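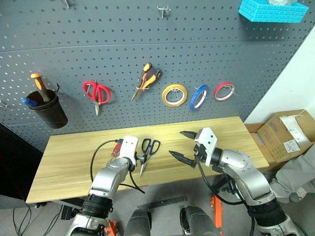
Scissors and a screwdriver, each in its own place on the pegboard.

The shop that mends what you sit on

When I moved to Reltthorpe I brought with me one chair. It was my grandmother's, it had travelled in three cars and one ferry, and by the time it arrived the seat had a hole big enough for a cat. I asked a neighbour where I could buy a new one. She looked at me as if I had said something rude, and she wrote on the back of an envelope: Louro, behind the bakery, ring twice.

Cristóvão Louro has been weaving chair seats in this town for so long that people speak of him as they speak of the bridge. He is seventy-one. He learned the work from an uncle, in a village where every house had at least six chairs and every chair had, sooner or later, a problem. He came to England for one winter to help on a restoration job and, he says, "the winter was very long".

I rang twice. He turned my chair upside down before he said good morning.

"Who did this?" he asked, and pointed at a row of small nails under the front rail. I did not know. He told me that somebody had repaired it once before, badly, with cord meant for parcels, and that this person should be ashamed, but was probably dead.

To weave a rush seat takes him the best part of two days. The rush must be damp, but not wet, and it must be twisted always in the same direction, away from the corner. You work from the outside to the middle, over the rail, up through the centre, over the next rail, and you fill the hollow underneath with the broken pieces, so that nothing is thrown away. If you stop for lunch you must tie the strand, otherwise the tension goes and you can see it in the finished seat for the next forty years. Louro can see it, at least. He showed me a seat with what he called a lunch in it. I looked for a long time and I found nothing.

Cane is a different matter. A cane seat is made through small holes drilled in the frame, in six stages, and then a border. The first stages are quick and the last ones are slow, and it is at the fifth, when the diagonal goes through, that most beginners leave and do not return.

One who did return is Zaid Twal. He was working in the office at Lareo, the furniture importer on the ring road, where his job was to answer the customers whose chairs had broken. He had 547 open complaints on the day he decided to look for another thing to do. "I was sending people new chairs," he told me. "The old ones went in a skip. Good legs, good backs, only the seat was finished. In the end I took one home, and I wanted to know how it was made."

He came to Louro in January, on Saturdays only, and paid for his lessons by sweeping. Now he is there four days in the week, and he does almost all of the cane, because Louro's eyes get tired with the small holes. They do not agree about many things. Louro likes to work with the radio off. Twal wants a website. Louro writes his orders in a school notebook, with a drawing of each chair next to the name of the owner, and when I asked him if he had ever lost one he said that he could not lose a chair, because a chair is big.

They also disagree about money. A rush seat costs the customer ninety pounds, and Twal thinks it should be more. He has made the calculation, with the hours and the rent and the rush, and he says that they earn less than the boy who delivers pizza. Louro does not deny it. But he is afraid that at a higher price people will stop coming, and will put the chair in the attic – and a chair in the attic, he says, is finished, the worm gets it.

The supply is another worry. For years the rush came from Kong, a family business which cut it by hand from a flat boat in summer. The family has stopped now. The rush that arrives today is shorter and more brittle, and Twal has to sort every bundle on the floor, thick with thick and thin with thin, before anyone can start. There is also a paper substitute, sold under the name Prosine, which comes on a roll and needs no water. Louro keeps a roll of it on a high shelf. He admits that it is strong and that it looks correct from the door. He has used it two times, for a restaurant that was in a hurry, and both times he went afterwards to eat somewhere else.

What surprised me was the variety of people who wait in the yard with a chair in their arms. While I was there came a young couple with a rocking chair from a street market, a retired nurse with a piano stool, and a man who had a set of church chairs in his van and wanted to know if there was a discount. There was not. The nurse stayed for an hour. She did not want to leave her stool before she had seen in which place it would stand.

In the spring they will give their first evening course, on Thu 15 March, in the room above the bakery. The idea was Twal's. Louro agreed on the condition that everybody brings their own chair, and that nobody brings a good one. There are eight places, and when I last asked, five were taken.

My grandmother's chair was ready after three weeks. The new rush is still greenish at the edges, and Louro says that it will turn to the colour of honey if I keep it away from the radiator. He did not want me to put a cushion on it. I carried it home through the market on my shoulder, and two people stopped me to ask who had done the seat.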